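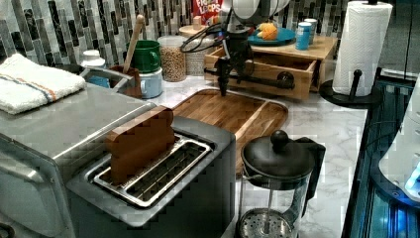

A robot arm at work in the kitchen, with a slice of bread standing up in the toaster.

Have you ever made toast while you were still half asleep? I have. I do it most mornings, and I couldn't tell you afterwards how I did it. My hands just get on with it while the rest of me wonders where my other sock is.

So when I heard there was an open day at the Prallwood robot workshop, and that you could watch a robot arm working in a kitchen, I thought: a kitchen? That sounds easy! I had a lot to learn.

I got there at ten o'clock on the Tuesday of half-term. The queue already went past the bike racks, and a lady at the door was handing out stickers with numbers on. I was number 247. (Yes, I kept the sticker. It's on my lunchbox.)

What is a robot arm?

It's a bit like your own arm. Put your hand on your shoulder and wiggle it about. That's a joint. Your elbow is another one, and so is your wrist. A robot arm has joints too, and inside them are motors that make them turn. The one I saw was black, with cables looping around the top part, and it reached down over the counter from above like a very polite giraffe.

At the end, where your hand would be, there's a gripper. Grippers come in lots of shapes, but most of them are much simpler than a hand. Try this at home: tuck in all your fingers except your thumb and your pointing finger, and then pick up a spoon. Now try to butter some bread. Tricky, isn't it?

Why a kitchen?

This was my big question, and I put my hand up to ask it. The engineer giving the talk said that factories are easy places for robots because everything stays where it's put. A robot in a car factory can do the same move over and over, and the car door will always be waiting in the same spot.

Kitchens are not like that at all! Think about yours. Somebody leaves a towel on top of something. Somebody else stacks a mug on a canister. The cereal gets pushed to the back, and there's a piece of fruit sitting on a plate. Tomorrow it will all be somewhere different. You and I don't even notice, but a robot has to work it all out again.

And then there are the things themselves. A can is hard and smooth. Bread is squashy, and if you grip it like a can you get crumbs. Paper towels tear. A coffee pot made of glass needs to be treated very gently indeed. I'm not even allowed to carry ours.

How does it know what to do?

There are two main parts to this, seeing and practising.

For seeing, a robot can use cameras. But a camera only gives it lots and lots of tiny coloured dots. The computer has to sort out which dots are the toaster and which are the tiles on the wall behind. Shiny things are a nuisance because they reflect everything else, and see-through things are even worse. If you've ever walked into a glass door, you'll know how the robot feels. (I have. Twice.)

For practising, the engineers use a computer program they call Clavomska. It keeps a record of the moves a person makes when they steer the arm through a job, and the robot learns from those. They told us it took 2000 goes to teach one job properly. Imagine making toast 2000 times! You'd need a very hungry family.

The motors come from a company called Hiltunex, and there was a loose one on a table that we were allowed to pick up. It was heavier than it looked. I turned it with my fingers and it made a lovely purring noise.

Is it quick?

Not very! We had a go at a race on the other side of the room, moving beanbags from one box to another. It took me 44 seconds. A smaller robot did the same thing in 80, and everyone cheered for it much louder than they did for me. The engineer said they keep the robots slow when people are nearby, so that there's plenty of time to press the big red stop button.

Things to try at home

Ask someone to be your robot. Stand them in front of the table and tell them how to put a spoon in a mug, using only words like "left", "down", "open" and "close". They have to do exactly what you say, even if it's silly. My brother poked the spoon into the butter.

If you'd like to see a robot arm for yourself, the next open day is in October at the Dunmore building, just across the car park from Prallwood. Bring a grown-up, and get there early if you want a go with the beanbags.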